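打印本页 | 电子邮件发送

Zunditik 项目阶段进展报告：手持夹爪示教数据的处理软件与感知模块
六月
Kuter 软件组 供稿

一、报告范围

本报告提交 Sudier 项目管理办公室，覆盖 Zunditik 项目软件部分自上次报告以来的工作，包括采集端时间同步、夹爪开合状态估计、片段自动切分、桌面目标检测和回放检查工具。硬件改动由 Fankhauser 方面单独报告，本文只在影响软件接口处提及。

本阶段的任务集仍以餐具摆放为主：操作者双手各持一只夹爪，在铺有餐垫的桌面上取放餐盘、刀、叉等物品。软件需要从头部视角和夹爪视角的视频、夹爪位姿以及开合信号中恢复出可供策略训练使用的动作序列。策略训练不在本合同范围内，我方交付到经过校验的片段为止。

二、数据量与通过情况

本阶段入库的原始片段为2208段，经自动校验和人工抽查后标记为可用的为1741段。未通过的片段保留在库中，不删除，附带原因码，可在流水线更新后重新校验。

未通过的原因按出现频度排列，依次为：夹爪位姿跟踪短时丢失、头部视频与夹爪视频时间戳不一致、片段切分边界错误、操作未按任务单完成。前三项属于软件可以改善的部分，也是下文的主要内容。第四项由采集组处理，软件只负责给出提示。

需要说明的是，校验规则在本阶段中途收紧过一次，早期入库的片段已全部按新规则重跑，上述可用数量为重跑后的结果。上次报告中的通过情况按旧规则统计，两者不宜直接比较。

三、时间同步

原方案以各设备本机时钟为准，在采集开始时做一次对齐。长时间连续采集时，头部视频与夹爪视频之间会逐渐产生漂移，表现为夹爪视角中手指已闭合，而头部视角中尚未接触物体。该误差在单段视频中不易察觉，但会使动作标签整体偏移。

本阶段改为采集期间持续对时，由采集主机周期性发出同步报文，各设备记录收发时刻，离线阶段再做线性拟合。位姿流统一重采样到60赫兹，视频帧按最近邻匹配位姿，超过容差的帧不参与匹配，写入日志。线性拟合的残差随片段一起保存，校验程序读取残差后决定是否放行。

改动之后，与时间戳有关的不合格片段明显减少。剩余问题集中在采集刚启动的一小段，此时拟合可用的同步报文太少。临时处理办法是采集主机在收到足够的报文之前不允许开始录制，代价是操作者需要等待。后续拟沿用上一段的拟合参数作为初值，把等待时间缩短。

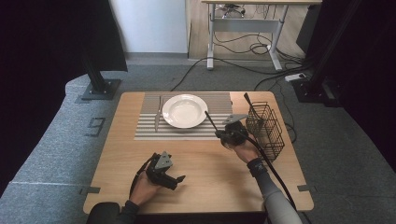

图1 头部视角，餐具摆放任务，右侧夹爪夹持黑色细长餐具

四、片段切分

切分模块把一次连续录制分成若干“接近、夹取、搬运、放置、撤离”单元。上一版只使用夹爪开合信号和夹爪速度，对单手操作基本够用，对双手同时在桌面上方的情况容易误判：一只夹爪静止等待、另一只夹爪动作时，静止一侧的微小抖动会被切成独立的短片段。

新版做了以下改动：

- 左右手分别维护状态机，状态转移需要满足最短持续时间。
- 静止一侧的夹爪处于张开状态且没有接近目标时，归为“等待”，不产生片段。
- 引入目标检测结果作为辅助条件，夹爪闭合但附近没有候选目标时不进入“夹取”状态，改为标记待查。
- 放置的判定由“手指张开”改为“手指张开并且目标位置在随后若干帧内保持稳定”。

第四条对细长餐具作用较大。刀叉一类物品在手指张开时有时会随夹爪继续移动一小段，旧版把张开时刻直接当作放置完成时刻，得到的目标终点与实际位置有偏差。新版终点取稳定后的检测结果，时间边界仍取张开时刻，两者分别存储，使用方可自行选择。

状态机参数目前由人工给定，存放在任务配置文件中，每个任务一份。曾尝试由少量人工标注片段自动搜索参数，在标注集上效果尚可，换任务后不稳定，暂不采用。

五、桌面目标检测

检测模块在头部视角上运行，输出餐垫、餐盘、刀、叉、餐具篮的位置，刀叉另输出主轴方向。餐垫作为局部坐标系的参照：其四角经平面拟合后给出桌面平面和摆放区域，餐盘与刀叉的相对位置在该坐标系内计算。这样处理后，操作者头部移动不直接影响摆放结果的判定。

现存问题如下。

（一）刀与叉并排且间距较小时，检测框重叠，后处理容易抑制其中一个。已把抑制规则由按框面积重叠改为按主轴间距和端点位置联合判断，漏检减少，但有时同一件餐具会出现两个结果。

（二）餐垫带有横向条纹，条纹边缘会干扰桌面平面拟合中的直线提取。目前先用分割结果得到餐垫轮廓，再只在轮廓附近提取直线，内部条纹不参与拟合。

（三）夹爪遮挡餐具末端时，主轴方向仍可估计，长度和端点不可靠。模块对每个端点输出可见标志，不可见的端点不用于终点判定，由相邻帧补足。

（四）黑色餐具靠近黑色夹爪或黑色网篮时对比度低。该情况下单帧检测置信度普遍不高，现以时间上的连续性补偿，尚未从根本上解决。

检测模块在采集主机上可与录制同时运行，从取帧到输出结果的延迟将近50毫秒，满足现场提示的需要。离线处理使用同一模型，不受延迟限制，输入分辨率取较高一档。

六、夹爪视角：开合估计与反光处理

夹爪开合量有两个来源，一是夹爪自身的编码信号，二是由夹爪视角图像估计的手指间距。编码信号精度足够，但在线缆接触不良时会出现保持不变或跳变。图像估计用于交叉校验，不替代编码信号。

图像估计采用手指轮廓匹配。手指为深色，桌面为浅色，多数情况下轮廓清楚。困难主要来自桌面反光：反光区域位于两指之间时，曝光由亮区主导，手指内侧面细节减少，内侧边缘的定位随之变差。另外，木纹在图像中形成大量近似平行的线条，基于通用边缘检测的方法会产生较多虚假响应。
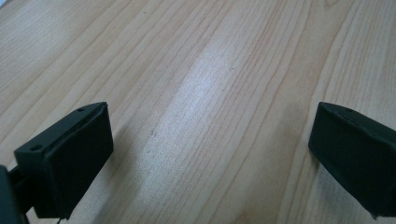
图2 夹爪视角，两指张开，桌面反光位于两指之间

针对以上情况，本阶段把手指轮廓匹配改为以安装板上的孔位为初始参照。孔位相对手指是固定的，从孔位推算手指内侧边缘的预期位置，再在小范围内搜索。搜索窗以外的木纹和反光边界不参与计算。若一侧孔位在图像中不可见或过暗，则退回到整体轮廓匹配，同时降低该侧结果的权重。

曝光方面，曾比较固定曝光与区域测光两种设置。固定曝光便于跨片段比较，但换一处灯光条件就要重新标定；区域测光以手指接触面附近为测光区，背景允许过曝。现默认使用区域测光，曝光值逐帧记录。反光区域由亮度和饱和度联合阈值得到掩膜，随帧保存，供下游训练时选择是否屏蔽。

桌面上的细小斑点会在空抓检查中造成少量误报，程序把两指之间的深色小区域当作被夹物体。已加入最小面积和跨帧位移条件：随桌面一起移动的区域视为背景，随手指一起移动的区域才作为候选。夹爪静止时该条件不起作用，此时只依据编码信号判断。

两路开合量不一致且持续超过设定时长的片段，自动标记待查，不直接判为不合格。抽查表明，这些片段中有相当一部分编码信号是正确的，问题出在图像估计一侧。因此在图像估计进一步改善之前，不建议把不一致作为淘汰条件。

七、任务完成判定

摆放任务的任务单以配置文件描述，每条规则给出物品、参照物、方位和允许偏差，例如“刀在盘左，主轴与餐垫短边近似平行”。校验程序读取片段末尾若干帧的检测结果，逐条对照，输出通过、不通过或无法判定。

“无法判定”一类在早期占比偏高，主要出现在片段末尾夹爪尚未离开目标时。操作者放下餐具后，夹爪还停留在物品上方，端点被遮挡，规则无法计算。现要求切分模块在“撤离”单元结束后再取末尾帧；撤离单元缺失的片段，向前搜索同一物品最近一次完整可见的帧，并在结果中注明所用帧号。

方位规则此前以图像左右为准，操作者侧身时会判反。新版统一换算到餐垫坐标系，并以操作者所在一侧为近边。刀与叉同在盘左的布局和分置两侧的布局各有一份任务单，校验时按录制前选定的任务单执行，程序不根据结果反推布局。

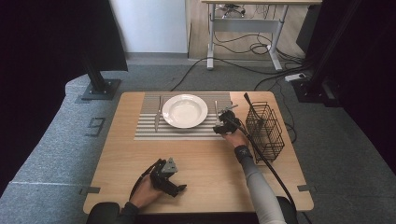 八、回放检查工具

Kuter 回放工具用于人工抽查，本阶段主要更新如下：

1. 头部视频、两路夹爪视频和开合曲线在同一时间轴上显示，拖动任意一路，其余同步跟随。
2. 切分边界可在时间轴上直接修改，修改记录单独存放，不覆盖自动结果，便于日后用人工修改评估切分模块。
3. 增加按原因码筛选，可只浏览某一类未通过片段。
4. 位姿丢失区间在时间轴上以底色标出，鼠标停留时显示丢失前后的位姿差。
5. 导出功能支持仅导出标注，不附带视频，用于在 Sudier 与我方之间交换修改意见。

已知缺陷：打开较长录制时首次建立索引较慢，索引建立期间界面无响应；两路夹爪视频的左右标识在旧格式数据上可能颠倒，需在打开后手动交换。前者计划改为后台建立索引，后者需要 Fankhauser 方面确认旧设备编号与左右手的对应表后处理。

九、位姿跟踪丢失

跟踪丢失仍是未通过片段的首要原因。丢失多发生在夹爪快速转动或伸向桌面远端时。离线阶段对短时丢失做插值，插值帧带标志；丢失区间内若包含夹取或放置时刻，则整段不放行，不做插值补救。

我方试验了利用头部视角图像辅助恢复位姿的方法，以夹爪顶部的三角形板作为参照。该板形状规则，在夹爪朝向合适时可以给出较稳定的方向估计，深度方向误差较大。目前该方法只用于判断插值是否偏离过多，没有写入位姿结果。是否继续投入，取决于硬件侧下一版跟踪方案的进度，请 Sudier 协调双方给出时间安排。

十、接口变更

片段元数据新增以下字段：同步拟合残差、端点可见标志、反光掩膜路径、插值帧标志、判定所用帧号。旧字段均保留，含义不变。读取程序若严格校验字段列表，需要更新。转换脚本随本次交付提供，可把旧片段补齐新字段，无法补算的字段填空值，不填零。

任务配置文件格式有一处不兼容改动：方位字段由图像坐标改为餐垫坐标。旧配置载入时程序会报错退出，不做自动转换。

十一、下阶段工作

- 同步拟合初值沿用及录制前等待时间压缩。
- 低对比度餐具的检测，拟补充夹爪视角的检测结果并与头部视角融合。
- 开合图像估计在孔位不可见时的退化处理。
- 切分模块以人工修改记录为基准的定量评估。
- 回放工具后台索引。

十二、需要管理办公室确认的事项

第一，验收时可用片段是否统一按收紧后的规则统计。第二，未通过片段是否随可用片段一并移交；如需移交，存储空间由哪一方提供。第三，旧设备编号与左右手对应表的提供时间。以上三项中，第三项影响旧格式数据的转换，请优先答复。

打印本页 | 电子邮件发送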